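From: Ewan Ruawai
To: Nistbridge home-decorating list
Date: Sunday, April 2, 2023
Subject: Re: Wall stickers on fresh emulsion, and getting old ones off

Abdelilah Tahiri wrote:

> We moved into the flat in December and the small bedroom still has the
> previous owner's stickers on two walls. Birds on a branch, mostly, and
> a long line of lettering over where the bed goes. I want them off and
> something plainer up in their place.
>
> I tried one bird with my fingernail and it brought a piece of paint
> away with it, down to the plaster. Is there a way of doing this that
> doesn't mean redoing the whole wall? And if I do have to repaint, how
> long before I can put new ones up? The man in the shop said overnight.
> The packet says something different.
>
> The new design is one big piece, 900 mm wide and 600 mm high. I have
> never put one up before and would rather not waste it.
>
> Abdelilah

Abdelilah,

I did both of these jobs last year, in the hall and then in my daughter's room, so I'll go through them in the order you will need them.

Taking the old ones off first. Old vinyl goes stiff and the glue goes hard, and if you pull it cold it will take the paint. Use a hairdryer on a middle setting, held a hand's width away, and keep it moving. Warm one corner until it feels soft, lift it with something plastic (an old bank card is fine) and then pull very slowly, folding the sticker back flat against itself. If you pull straight out towards you, you will lift paint. If it starts to resist, stop and warm it again. Each bird will take a few minutes. The lettering is worse because every letter is separate and the thin strokes snap.

Where paint has already come away you will have an edge. Rub it down with fine paper on a block until you can't feel the step with your finger, then put on a thin skim of filler, let it dry, and rub down again. Bare plaster needs a coat of thinned emulsion before the proper paint goes on. I left that out in one place in the hall and the patch still shows in the evening when the lamp is on.

There will be some glue left. Warm water with a drop of washing-up liquid shifts most of it. I would stay away from white spirit on matt emulsion as it left me with shiny marks.

You may also find the wall under the sticker is a different colour from the wall round it, even where nothing tore. Ours was cream underneath and something closer to tea everywhere else. If yours is the same you will be repainting that wall whatever you do, so look at one cleared patch in daylight before you spend an evening on careful filling.
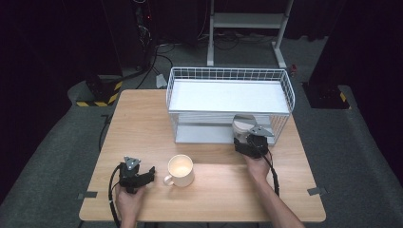 White shelf unit and mug on the table.

On repainting. The shop is wrong, or is talking about when it's dry to the touch. Emulsion goes on hardening for a good while after that. The sheet that came with my Bilance set said 3 weeks and I kept to it, and nothing has come down. In the hall I gave it less, with a cheaper set, and two of the leaves had curled by the end of the month. That may have been the stickers. I can't say for certain which it was, as I changed both things at once.

Check what paint you are buying as well. The wipeable sort for kitchens, and anything sold as stain resistant, has something in it that stops things sticking, and that includes your sticker. Plain matt or silk is safer. Very chalky matt is no good either, because the glue takes hold of the dust and not the wall. Run a dark sleeve along it. If the sleeve comes away white, wipe the wall with a damp cloth and leave it a day.

Putting it up. A piece that size should come in three layers: backing paper, the vinyl, and the clear or papery application tape on the front. Before anything else, lay it face down on a table and rub the back hard all over with the card, so the vinyl has a proper hold on the tape. Most of the trouble I had was from skipping this. Bits stayed behind on the backing and I had to pick them off with tweezers.

Then, for the wall:

Mark the height with a pencil and a spirit level. Don't measure from the ceiling or the skirting, as neither will be straight in a flat of any age.

Hang the whole thing in place with masking tape, backing still on, and go and stand in the doorway. Leave it there for an evening if you can. I moved ours twice.

Put one long strip of masking tape straight down the middle, top to bottom, over the design and on to the wall at each end. This is your hinge.

Fold the left half over to the right, peel the backing from that half only and cut it off with scissors. Keep the vinyl pulled away from the wall while you do it.

Smooth the left half down from the hinge outwards, a few inches at a time, with the card wrapped in a bit of cloth.

Take the hinge off, fold the right half over and do the same the other way.

Rub the whole lot again, then peel the application tape off slowly at a flat angle. If a bit of vinyl lifts with it, lay it back down, rub that bit and carry on.

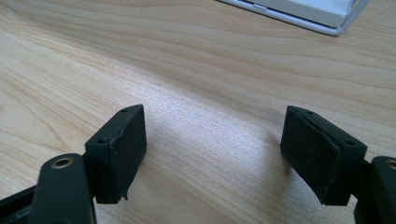
It is much easier with two people at the folding stage, one to hold the loose half and one to cut. If you're on your own, peg the loose half to itself with a couple of clothes pegs.

Small bubbles can be left alone. Most of mine had gone within a week or two. A large one you can prick at the edge with a pin and press flat towards the hole.

The instructions I have seen differ on whether to wet the wall. Spraying with water lets you slide the vinyl about, and I gather it is usual on glass. On emulsion I wouldn't. The water gets into the paint and the tape then won't let go of the vinyl cleanly.

One more thing about where it goes. Over a radiator is a bad place, and so is an outside wall that gets damp in winter. If the bed is going against it, allow for the height of the pillows as well as the headboard, or the bottom row of the design will be rubbed every night. In my daughter's room the lower edge is just above the headboard and it is already looking tired.

As for which make, I have only used two. The Prosorov one was thin and tore on the long stems, but it was cheap and the colour was what the website showed. The Bilance one was thicker and easier to handle. It has a slight shine when you look along the wall, which my wife dislikes and I don't notice. I haven't tried Ketilsson, though someone on here was pleased with theirs a while back. It may have been Ilham Naciri, and if so perhaps she could say how it came off again, as that is the part the sellers keep quiet about.

If you are renting, or think you may move, ask for the removable kind. The glue is weaker. It will come off a sound wall with hardly any heat after up to 2 years, going by the packet, though I have had no reason to test that.

Last, order a small spare from the same sheet if the seller will do it. Mine threw in a leaf for nothing and I used it to test the wall. Stick it low down behind the door, leave it for a few days, and see whether the edges stay flat.
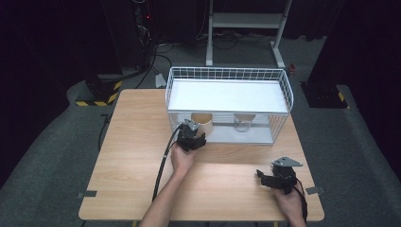
Þórarinn Oddsson asked me off-list whether a lining paper would save Abdelilah the filling, and said I could pass on his own experience. He lined one wall in his flat because the plaster was too far gone to patch. He painted it with two coats of matt and put the vinyl on top, and it looks well enough. But he warned that when he wanted to shift one corner by an inch the paper came up with it, so whatever goes on lining paper should be thought of as staying there until the paper is stripped. He also said to keep the joins away from the middle of the design, as they show through the vinyl as a faint line when the light is from the side.

So lining would do if the wall is in a really bad way. For one torn patch I would fill it.

Mostafa Chraibi has a proper felt-edged squeegee which he has lent out on this list before. It's kinder to the surface than a bank card, and for a piece that wide it would be worth asking him. I think he is away until after the weekend.

Let us know what the wall is like once the first few birds are off.

Ewan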